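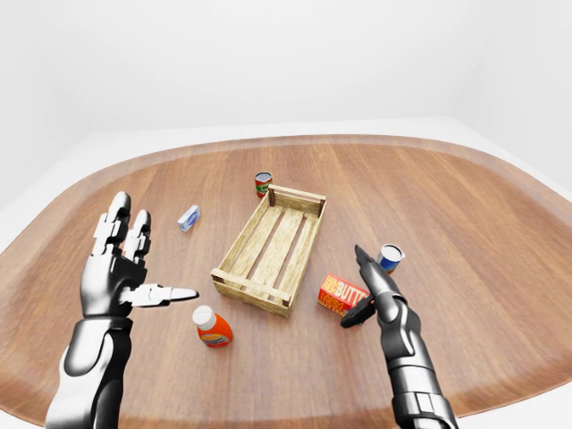 Reducing Food Waste at the School Canteen in Zukgate
Project report by Razia Malik and Cosimo Bianchini
Supervisor: Gualtiero Greco

1. Why we chose this topic

In our first year we ate almost every day in the canteen, and we saw how much bread and rice went back to the kitchen on the plates. We wanted to know which food is thrown away the most and if small changes can help. The kitchen manager, Remzi Kurtuluş, gave us permission to work there in January.

2. Method

The canteen serves 200 lunches on a normal day. We put four bins next to the tray return: one for bread, one for vegetables, one for rice and pasta, and one for meat and fish. After lunch we weighed every bin and wrote the result in a notebook. We did not weigh drinks or fruit peels. In the first two weeks we changed nothing. In the last two weeks the kitchen offered a small and a large portion, and the bread was moved from the start of the line to the end.

3. Results

In the first two weeks we collected 893 kilograms less than we had feared from the old estimate of the school, so the estimate was clearly too high. Bread was still the biggest part of the waste. After the bread was moved, the bread bin became much lighter – on some days it was almost empty. For vegetables we saw only a small difference. Rice and pasta went down when students could ask for the small portion.

4. The dining room

Students told us that they eat faster when the room is full, and then they leave more food. Rangi Goodwin from the student council asked us to look also at the seating.
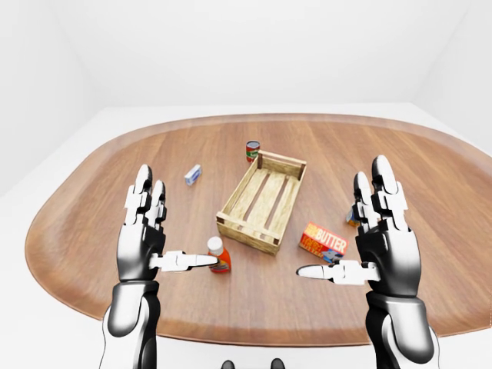
The present tables in our canteen are long and narrow, and people in the middle must wait for others to stand up. We would like to try a different shape. A large wooden table with rounded ends has no sharp corners to walk into, and the curved edge lets people sit a little turned to each other. We could not test this in our project, because new furniture was outside our budget.

5. What we would do differently

Four weeks is a short time. One week there was a school trip and the numbers were low, and we should have written down how many students ate each day. We also forgot to ask the teachers, who eat later.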